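4. Assessment of the Wiment table-top kit

4.1 What the kit contains

The product under review is the Wiment bimanual kit, sold by Coetzee as a package for laboratories that want to collect handling data without building a station from parts. The package we bought holds two arms, two multi-fingered hands, the operator's control set, a head-level camera and a licence for the recording software, Wotedard. The table and backdrop are not part of the price. Our order was placed in August and came in two deliveries, the hands arriving after the arms.

Setting up took two people 7 working days. Most of that went on cabling and on matching the camera view to the arm positions. The printed manual covers the arms well and the hands badly. Where it gave no help we used the supplier's support line, which answered by email, usually the next morning.

4.2 Task and procedure

We used a set of household objects from the Flollora collection, chosen for differences in shape and grip. The task reported in this section uses a mug, a plate and two striped pumpkins. The operator is asked to place one pumpkin on the plate with the left hand and then return both hands to rest. The mug is not handled in this task. It stays on the table so that the recordings include an object the system should leave alone.

Two operators took part, Dilani Selvanayagam and Kamrul Marikar. Each had 50 practice attempts before recording began, and these were thrown away. We then recorded 298 attempts between them. An attempt counted as a success if the pumpkin was on the plate and steady when the hand let go, and if no other object had been touched. Objects were put back by hand between attempts, with small changes in position so that the operators could not repeat the same movement from memory.

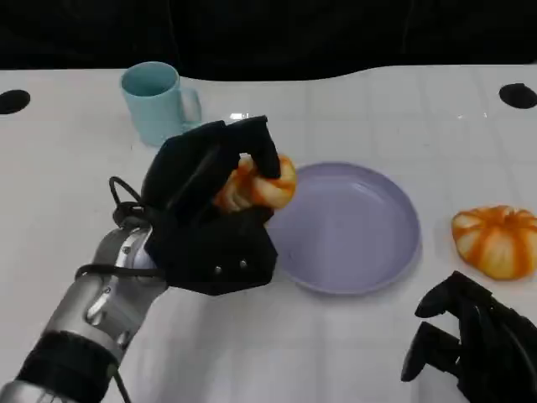

Figure 4. Left-hand grasp of the smaller pumpkin beside the lavender plate.

Success was judged from the recordings by the operator who had not made the attempt. Where the judge was unsure, both watched the recording again and agreed a result. Attempts stopped by a software fault were counted as failures, as a buyer would have to live with them too.

4.3 Results

Of the 298 recorded attempts, 224 were successes. The failures fell into two main groups. In the larger group the fingers closed before the palm was low enough, and the pumpkin was pushed away along the table. In the other, the grasp held but the pumpkin rolled on release and came to rest against the rim or went over it. A small number of attempts were lost when Wotedard stopped recording without a warning on the operator's screen.

Both operators said that the hands were harder to learn than the arms. The arms follow the controls closely and we noticed no delay that affected the work. The hands close smoothly, but the operator gets no sense of how firmly they are gripping and has to judge it by eye. With a ribbed object this matters, because the fingers hide much of the surface once they are round it. Marikar took to approaching from further back so that he could see the near side of the pumpkin for longer. Selvanayagam kept the steeper approach shown in the manual and slowed down over the last part of the movement.

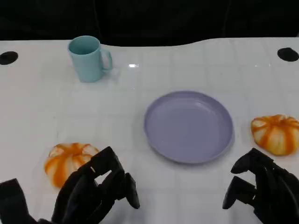 The fixed camera view was good enough for judging success in nearly every case. Its weak point is glare. A glossy white table reflects the room lights, and we spent part of a day moving lamps before accepting that a bright spot would remain. Coetzee sells a matt table cover, which we did not try.

4.4 Cost of running the kit

Apart from the purchase price, the main cost is operator time. The software licence is renewed yearly and covers one station. Finger pads are sold as spares, and we replaced one set during the work. Coetzee's service visit on 28/02/2022 dealt with a loose connector at the left wrist and was done under warranty. The recording fault described above was reported at the same visit and was still open at the time of writing.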